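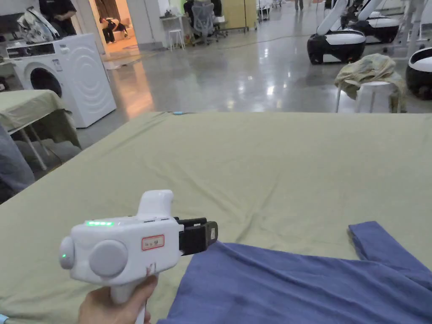

feltus_20 wrote:
Sleeves first, always. I lay a knit shirt face down, bring both sleeves in to the middle, and only then think about the body. If you leave the sleeves for last they stick out of the stack like elbows.

Urlow replied:
Hmm, I'm the opposite! Fold in half lengthwise so the sleeves sit on top of each other, swing them both back in one go, then thirds from the bottom. It's so much faster and I get one crease down the front that's gone after five minutes of wearing. Blue long-sleeved shirts are half of what I own, so I've had a lot of practice :)

feltus_20 wrote:
One crease down the front is exactly what I can't stand. To each their own.

vasiliu666 wrote:
Can we talk about the cloth on the table? I put a green sheet over mine last July and I'm never going back. Soft knits grip it a little, so the shirt stays where you smooth it (on the bare table mine slid all over the place). Mine gets wrinkles too and I just ignore them, they don't print through onto the shirt. I love it!

Urlow replied:
Doesn't it creep, though? I tried a sheet once and every time I pulled a sleeve straight, the sheet came along for the ride.

vasiliu666 wrote:
A bit. I clip mine underneath at the corners. Get one big enough to hang over the side and the weight helps too.

esis wrote:
Long-time reader, big fan of this thread. We have a folding table right by the front loader and it changed everything for me. Shirts come out of the basket in a heap, get one good shake, and go straight down flat. I used to carry it all upstairs to the bed and then, well, sleep next to it.

feltus_20 wrote:
The shake is so underrated. Hold it by the shoulders and snap it twice. Half the rumples are gone before it touches the table.

Urlow replied:
By the hem for me. Shoulders go pointy on soft knits if you hang on to them too hard.

feltus_20 wrote:
Pointy shoulders come from hangers, not from two seconds of shaking. I'll try the hem on the next load and report back.

esis wrote:
Question for the lengthwise people: what do you do when one sleeve is twisted? I get to the second fold and find a rope in there.

Urlow replied:
Run your hand down it from the shoulder seam to the cuff before you fold anything. If it's really bad, put your whole arm inside and pull the cuff. Takes 7 seconds and it's weirdly satisfying.

vasiliu666 wrote:
Seconding the arm trick. Works on pajama legs too!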